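Budgeting for hand-held grippers for home recording – one pair or two, and what else should I plan for?

Posted in: Equipment and Planning
Asked by skirketti_attic, 2022-10-28

Hello all, and thank you in advance to anybody who reads the whole thing, I do tend to go on. I'm putting together a small budget for recording everyday pick-and-place work in ordinary homes, using hand-held grippers that a person wears or carries around, with no arm and no base. Small stuff, household stuff, in and out of a shallow lid set on a bed. The demonstrations will go to a partner who trains the arm side of things, so all I have to worry about is the hand-held end, the people and the objects. My deadline for the purchase list is the end of the month and I keep rewriting it.

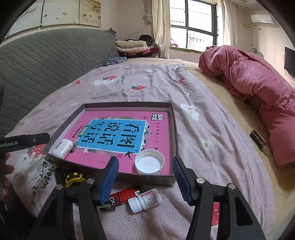

Box lid, workbook and small objects on the bed, grippers on both sides.

My quote from Zidby is for one pair, spare finger pads and a carrying case. Wuvar wants a good bit more but throws in a second set of pads and a year of repairs. I have 2,000 dollars set aside for everything that isn't the grippers themselves – storage, chargers, objects, travel, paying people for their time – and I honestly can't tell if that's generous or silly. The plan is 200 short recordings across a few apartments.

So my questions, all in a heap, sorry: would you buy one pair and run it hard, or two pairs and keep one charged? Do I need to buy objects, or is it fine to use what's in the house? And is a bed a bad surface to plan around? My colleague wants me to add a folding table to the list, and I'd rather spend that money on somebody's hours.

Answer by Marisol Paucar (marked as helpful)

Hi there, and don't apologize for the long post, I've written longer ones about a single cable. I ran a project very much this size that started in July, so take what follows as one person's experience and nothing grander.

Two pairs, if you can possibly swing it. We bought one and lost the better part of a week when a finger got knocked out of line and had to go back. If the second pair breaks your budget, at least get the spare pads and the little pins and screws in the first order, because ordering them later took us ages and the shipping cost more than the parts!

On objects, use the house, but keep a bag of your own as well. What you want is a spread of shapes and finishes, so something round, something flat, something shiny, something that flops.

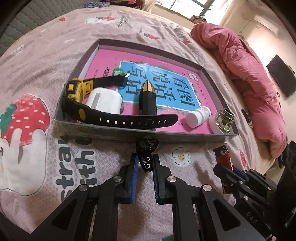

I'd put 42 dollars down for that bag and be done with it. We got ours from the drugstore and the bargain shelf at the hardware store, and the only thing I regretted was buying three of the same kind of jar. Write down what's in the bag before every visit and check it again on the way out (I have driven back across town for a bottle cap, and I would like to spare you that).

As for the bed, please don't plan it away. Soft surfaces are harder – things lean and sink and roll into a fold – and your partner may well want exactly that. Ask them before you buy the folding table. If they say they want both, a borrowed card table does fine.

Your 2,000 sounds workable to me if most of it goes to people. Storage always eats more than you think, so price the drives first and see what's left.

Answer by omerovic_fan

Get the Wuvar, repairs included is worth it. Omerović has a decent case too if you don't like the one that comes with the Zidby. Don't know about tables.

Answer by gus_in_the_basement

I'd go a little against Marisol on the second pair. With only 200 recordings you could start on one, see how the first 42 go and order the other if you find you're waiting on batteries. Ask both sellers what the turnaround is on a bent finger and get it in writing, that will tell you more than the price does. Also count setup time at each apartment when you work out the hours. Ours ran longer than the recording did some days, mostly moving lamps and charging things.

Comment from skirketti_attic

Thank you both so much, this is a great help. I've written to our partner about the soft surfaces and asked Wuvar about turnaround. Marisol, did you keep the same bag for every apartment or change it as you went?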